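Cleaning Week at the Workshop -- the Gallery

Hi all! Every June we empty the place out, scrub what can be scrubbed and put it back together in a slightly different order, and every June I end up with a lot to say about it. The rest of this page is me rambling, so get yourself a coffee.

First, thank you to Eero Savolainen and Valtteri Mäkelä, who showed up at 8:30 in the morning before I had even found my keys. Eero took the shelves and the big Turunen cabinet (it sticks, lift the left door and then pull). Valtteri took the floors, and he's also the reason we now have a proper system for trash. Up to this year the system was "whichever bag is closest," and we went through 112 of them between last summer and this one. I have the receipts. That's a lot of bags for a place our size!

So the new deal is small round bins, one per corner, and spare bags hung up where you can grab one without going through the supply closet. I was doubtful about the hooks, I'll admit it. We bought the stick-on kind, 3 packs, and I figured they'd be on the carpet by lunch. I'm keeping an eye on them.

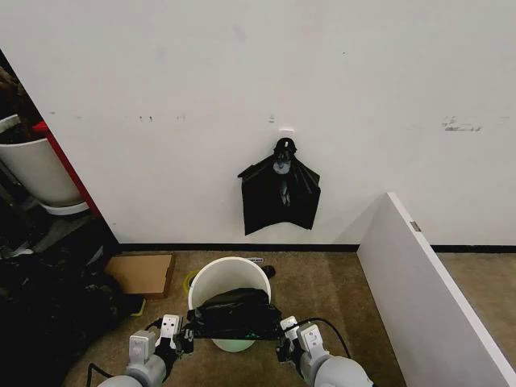
Black bag held over the rim of the white bin, with another one up on the hook behind it. Doesn't it look like a little cape?

I can't stop seeing the cape now. Valtteri wants to give it a name and I'm pretending not to hear him.

And yes, the wall. Those scuffs have been on my list forever. I've got a can of white left over from the Semura job, but the label is half gone and I don't trust it to match, so if anybody remembers which white we used, please write to me before I end up with a patchwork. The baseboard can stay black, I like it that way.

A few odds and ends for everyone who uses the room:

Pull the bag well down over the rim when you change it. If it's just sitting on top it slides in the first time somebody drops in anything heavy, and then you're fishing.

There were 30 empty cartons from Tarex behind the cabinet. I flattened 30 of them and my thumbs are still sore. Please flatten your own from now on!

Extension cords go back on the rack when you're done with them -- coiled, please, the vacuum eats them otherwise.

If you took pictures too, send them over and I'll put them up here with your name on them. I know Eero got a good one of the cabinet with its doors off.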